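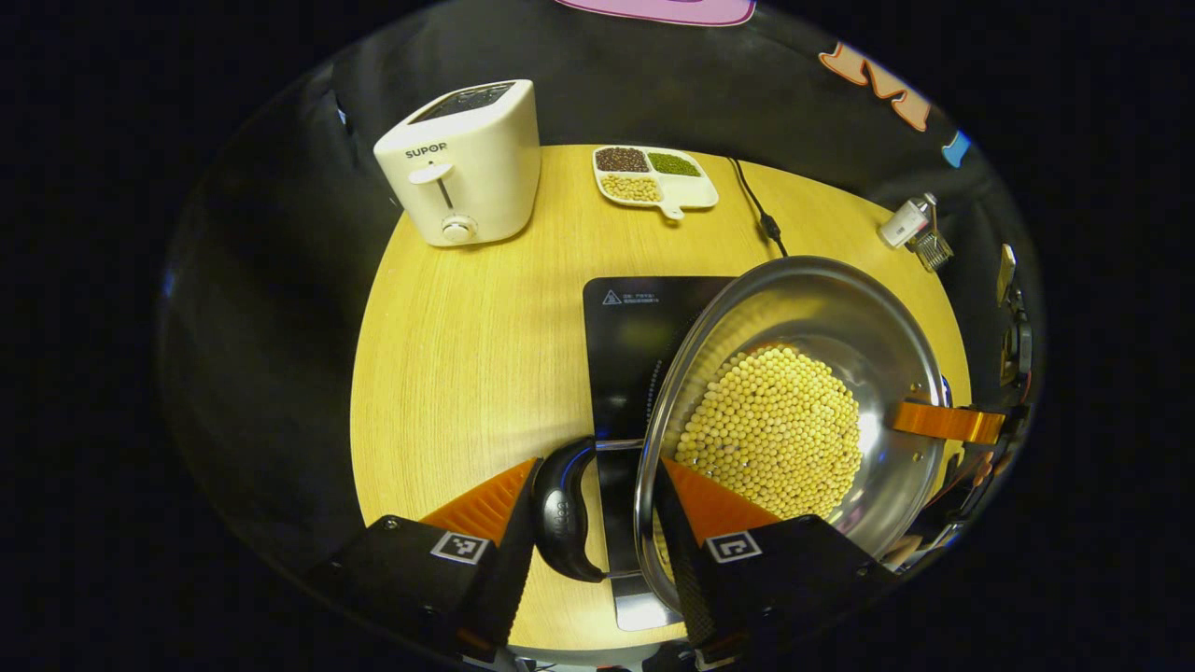
Folie 1: Arbeitsplatz mit Toaster, dreigeteilter Schale, Kochfeld und Topf mit Sojabohnen

Dezember, Beitrag von Theda Stüber

Sprechnotizen zum Vortrag »Hülsenfrüchte am kleinen Kochplatz«

Einstieg. Kurz begrüßen, Torben Fröhlich für die Technik danken. Thema eingrenzen: Garen auf einem einzelnen Induktionskochfeld, kein Herd, kein Backofen. Fragen bitte am Ende.

Zu Folie 1. Auf die Schale verweisen: dunkle rotbraune Bohnen, grüne Mungbohnen, gelbe Sojabohnen, jede Sorte im eigenen Fach. Mischen erst nach dem Garen, die Garzeiten liegen zu weit auseinander. Mungbohnen sind fertig, wenn die rotbraunen noch hart sind. Sojabohnen brauchen am längsten.

Topf. Edelstahl, breiter Rand. Für Induktion zählt der Boden: magnetisch, plan, zur Kochzone passend. Magnetprobe mündlich erklären, nicht vorführen. Der Topf steht auf dem Bild auf der rechten Hälfte des Kochfelds. Zum Kochen auf die Markierung der Zone setzen, sonst heizt der Boden ungleichmäßig oder die Topferkennung schaltet ab.

Füllhöhe. Sojabohnen quellen stark und schäumen beim Aufkochen. Topf höchstens zur Hälfte füllen, Wasser eingerechnet. Einweichwasser abgießen, mit frischem Wasser ansetzen. Deckel erst auflegen, wenn der Schaum abgeschöpft ist. Danach niedrige Stufe. Sojabohnen nie roh oder halbgar servieren, auch nicht zum Probieren.

Strom. Toaster und Kochfeld nicht an dieselbe Mehrfachsteckdose. Beide Geräte ziehen hohe Leistung, der Toaster zwar nur kurz, aber oft gleichzeitig mit dem Ankochen. Kabel nach hinten wegführen, wie beim schwarzen Kabel auf der Folie. Warnhinweis auf dem Glas ansprechen: Das Dreieck steht links oben, der Text ist sehr klein. Vor dem ersten Gebrauch die Anleitung lesen.

Toaster. Zwei Schlitze, Hebel und Drehregler an der Vorderseite. Toast zum Bohnenaufstrich zuletzt einschieben. Krümelschublade, sofern vorhanden, nur bei gezogenem Stecker leeren.

Überleitung zu Folie 2: Garzeiten in der Tabelle. 20 Sekunden stehen lassen, nicht vorlesen. Rückfrage nach Salz kommt fast immer: am Ende zugeben. Essig oder Tomate ebenfalls erst in die weichen Bohnen.

Kontakt: Theda Stüber, Raum 812 | © Risa | Nach oben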